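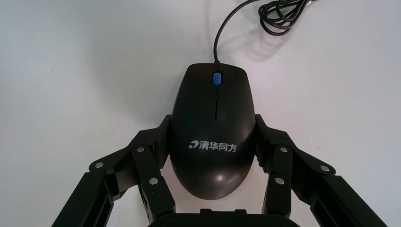
Isla Wihongi wrote to the listing before it closed last time that the session length was understated, that she had planned for an hour and was still sorting index cards well past it, and that anyone with a bus to catch should be told so. The times given below have been corrected.

Call for participants: catalog search study, second round

Bidance is recruiting adults for a study of how people look up items in a public library catalog. The study compares two layouts of the same search page. It is run by the Gaete reading room project and paid for out of the Vondmont cataloging grant. Sessions are held through the end of June.

The first round used 31 participants and a single layout. Results were usable for title searches and weak for subject searches, where most people gave up on the subject headings and went back to keywords. The second round adds a revised subject browse page and needs 50 participants. People who took part in the first round are not eligible.

What the session involves

Each participant attends one session at the Trirkgate building, second floor. A session has 3 parts:

Search tasks. You are given a set of written requests of the kind a reference desk receives ("a book on repairing stone walls, not too long") and asked to find a suitable record. You work at a desktop computer with a standard mouse and keyboard. Touch screens and trackpads are not used in this round, as the timing data would not be comparable.

Card sort. You group printed subject terms in whatever way makes sense to you and write a label for each group. No time limit applies. This is the part that ran over in the first round.

Interview. A short conversation about what you did and where you got stuck. Audio is recorded and transcribed.

Allow two hours in total. Start times are 9:30 a.m. and 1:30 p.m. There is a break between the search tasks and the card sort. 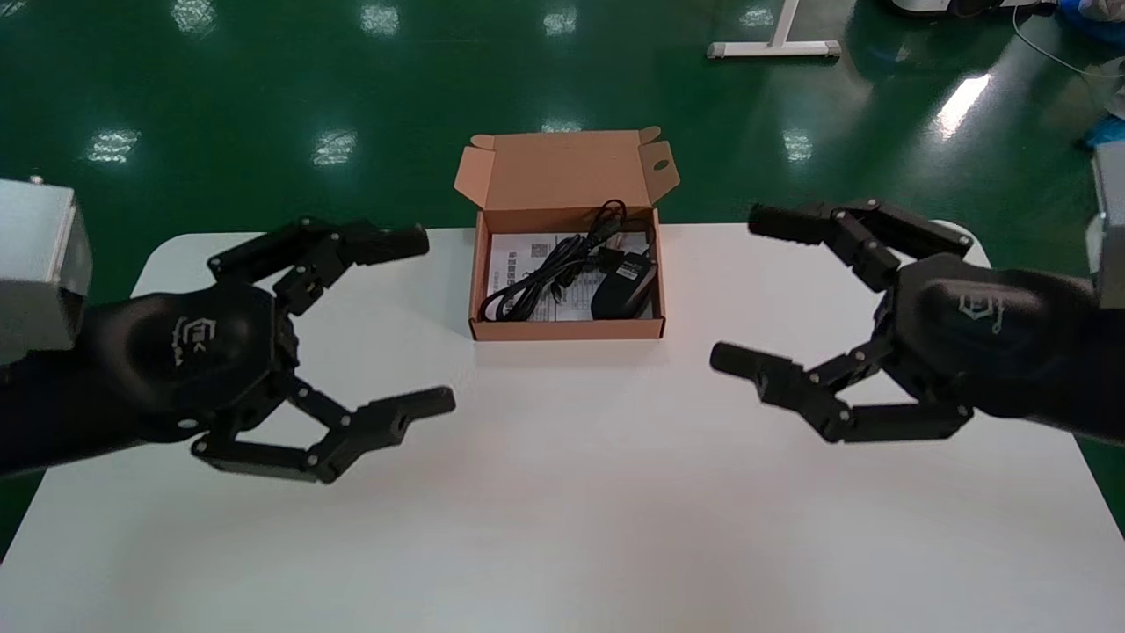 Left-handed participants should say so on the form so that the desk can be arranged before arrival. If you use a screen magnifier, a larger pointer or another setting, bring a note of it and it will be applied to the session account. You may not use your own laptop.

Who can apply

You must be 18 or older and able to read English comfortably at the level of a newspaper article. You must have used a library catalog, online or on cards, at least once in the past three years. Current and former library staff are excluded, as are students in library or archive programs. No other technical background is required. We are short of applicants over 60 and of people who mainly borrow nonfiction, and will fill those places first.

Payment

Participants receive a $50 payment by check or transfer within three weeks of the session. Parking and transit costs are not covered. If you withdraw partway through, you are still paid in full and may ask for your recordings to be deleted.

Data

The system logs search terms, clicks, pointer movement and time per task. Logs are stored under a participant number. The list linking names to numbers is kept separately by Olga Espinoza and destroyed once payments have cleared. Transcripts may be quoted in the final report without names. The consent form is sent with your confirmation; please read it before you come in. A paper copy will be available at the desk.

How to apply

Send the following to the study desk at Trirkgate, by mail or in person: your name, a phone number or email address, your age range, which start time you prefer, and one or two sentences on how often you use a library and for what. Do not send a résumé. Applications are handled in order of receipt, apart from the groups named above.

Constanza Palma schedules sessions and answers questions about access to the building. The elevator is at the rear entrance. Questions about the study design go to Sebastián Retamal. Requests to see the first-round summary go to Eulalia Painemal; it runs to a few pages and does not include the task wording, which is being reused.

Applicants who are not placed will be kept on a reserve list until the round ends, unless they ask to be removed.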